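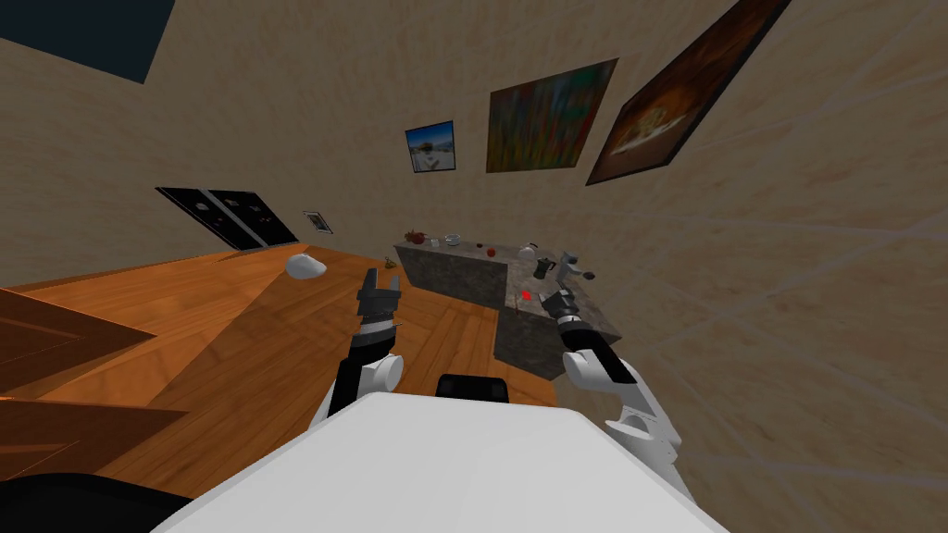 The two-armed robot at the kitchen counter in the simulated flat, right gripper over the worktop.

Progress report to the Lapointe fund, January
Project: Irnivel
Prepared by the data team, Clolthorpe

Where we are

We promised you 1,000 accepted examples by the end of the second stage, and we now have 770. That puts us ahead of the plan we sent with the last report, and we're very pleased with how the recent ones look! The early batches were stiff and slow, all one speed, with long waits while the operator worked out which way the wrist would turn. The new ones move along at a sensible pace and you can follow what the arms are meant to be doing without reading the notes.

Every example is still a person driving both arms in simulation, from a typed instruction to a finished job. We save the camera views, the joint positions and the instruction together. If any one of those goes missing the whole run is thrown out, which hurts when it was a good one.

The kitchen set

The counter has been the main workplace this stage. It's L-shaped, and that matters more than we expected when we picked it (reaching the near arm of the L and reaching the long back section are two quite different jobs for the robot, and it often has to reposition its body between them). There's a white teapot or kettle near the inner corner, a small white cup and a pale bowl further along, and round red fruit. Most of the instructions are of the "bring this next to that" sort. We have 21 of them in use, each worded in several ways so that the learner doesn't simply latch on to one phrase.

The operators have become very good at handles. Handles were our worst item in the last report and we'd half decided to drop them, so this is a lovely thing to be able to write.

The floor set 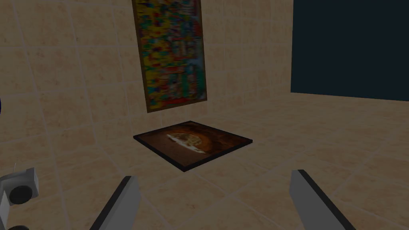
Irnivel progress report, page 2

This is the newer part of the work and the part we most want to tell you about. Some tasks now deal with things on the floor as well as things on the counter, and flat items are a real test. A picture panel lying face up on tiles gives the fingers only a thin edge to work with. The operator has to come in low, keep the fingers wide apart and choose a side before closing. We've asked for plenty of variety in the approach, from a corner, from a long way off, from slightly the wrong angle, with the correction left in. Those corrections are worth having. A learner that has only seen perfect approaches has no idea what to do when its own goes astray.

Colour is the other thing. The tiles and the wall are close in tone, so the line between them is faint from the gripper's view, and our first trial model was poor at judging where the floor began. We'll keep the dim lighting in and add brighter versions beside it.

What we threw away

63 runs were rejected in checking. Most had a gap in the saved joint positions, traced to a fault in the recorder that has now been mended. The rest were runs where the job done didn't match the instruction given. We've kept those to one side, as Drindow would like to try relabelling them with what the robot really did, and we think that's a grand idea.

Spending

On budget. Operator hours came in a little under and storage a little over. We'd like your agreement to move the difference across.

Next stage

Finish the remaining examples, with the larger share going to floor tasks. Retrain the trial model on the full set and send you the results for counter and floor separately. Add the brighter lighting versions. Write up the operator guide so that Drindow can start a second station without having to ring us every morning.

If you would like to watch a session, we can share the operator's view over a call. Mornings before eleven are best.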